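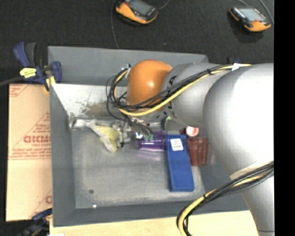 We got going a little after seven and went straight to the June game night, which is now three tables of Warkoreck and one of Karaki for anyone who hates bluffing. I said I'd run the Karaki table again (I know, I know, I always do). Somebody asked about dice trays, and I said all I want is sloping sides and a flat floor, like the big gray bin, and I don't mind a floor as scratched up as that one. We agreed to buy two and see.

Money next! We have $59 left after the room fee. The Stodness expansion is $29, and everybody voted yes except me - I still think the base game needs more plays first.

Then the house rule for Prornudum. Long talk, lots of interrupting. We settled on up to 3 rerolls per round, and ties go to the player with fewer tiles. We're trying it at the next meeting before it goes on the rules sheet.

Still open: snacks, and who has the missing Karaki score pad. Please check your bags. Wrapped up at 8:40.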